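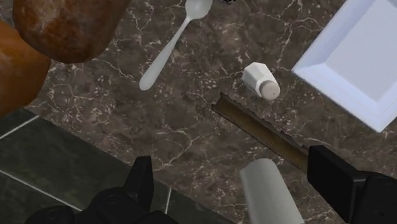

Figure 3. View from the wrist camera at the start of a countertop trial, simulated kitchen.

4.2 Comparing the two grippers in simulation

All trials in this section were run in the Plekel simulator with the same arm, the same controller and the same wrist camera. Only the gripper was changed. The first gripper, from Haugland, has two stiff fingers with flat pads. The second, from Vuletar, has two jointed fingers that close around an object when the inner pad meets resistance. The wrist camera was mounted the same way for both, so part of the hand stays in view at the bottom of the image, as in Figure 3. We did not mask out the hand. The policy was trained with it visible, and early tests with a mask gave worse placement when the fingers were close to the target. The stone texture was drawn at random from the Prevard asset set for each layout. Busy textures such as the veined brown marble in Figure 3 were kept in, although the thin pale lines are harder on the depth estimator than a plain surface would be.

We generated 47 countertop layouts. Every layout was used with both grippers, starting from the same arm pose. The instruction named one target object, and a trial counted as a success if the object was lifted clear of the counter and held for 2 seconds. A trial ended early if the target fell to the floor. Each attempt was limited to 2000 control steps, and most of the attempts that ran to the limit were ones where the hand kept reopening and closing over a flat object.

Objects fell into two groups for our purposes. Bread loaves and other bulky items give the fingers a large side surface. Thin items, such as a spoon or a knife lying flat, leave very little height to grip. A salt shaker on its side falls between the two: it is small, but a faceted body offers flat faces for the pads if the wrist is turned to line up with them.

The Vuletar gripper did better on bulky objects. Its fingers wrapped around the loaves even when the approach was off center, and the controller did not need a second attempt in most layouts. The Haugland gripper often pushed a loaf before closing on it. When the loaf was near the edge of the counter this sometimes ended the trial.

Results were reversed for thin objects. The stiff fingers could be brought down until the tips touched the stone and then closed along the surface. With the jointed fingers, contact between the tip and the counter bent the outer joint and the grip was lost. Lowering the closing speed by 25 percent helped with spoons and had no clear effect on knives. Plates were hard for both hands. The only plate grasps that held were on the rim, with one finger over the top and the other against the sloped side, and the planner rarely proposed them.

Crowding mattered more than we expected. In layouts where a knife handle lay next to another object, the wider Vuletar fingers tended to touch the neighbor first. We had set the collision margin from the open width of the Haugland hand and left it there for both, which puts the Vuletar hand at some disadvantage. We reran the crowded layouts with a separate margin for each hand. The gap between them narrowed but did not close.

Contact friction was the same for both sets of pads and was not tuned against real hardware. The ranking on bulky objects held when friction was lowered. The ranking on thin objects was less stable, and we return to it in Section 5 with the bench tests.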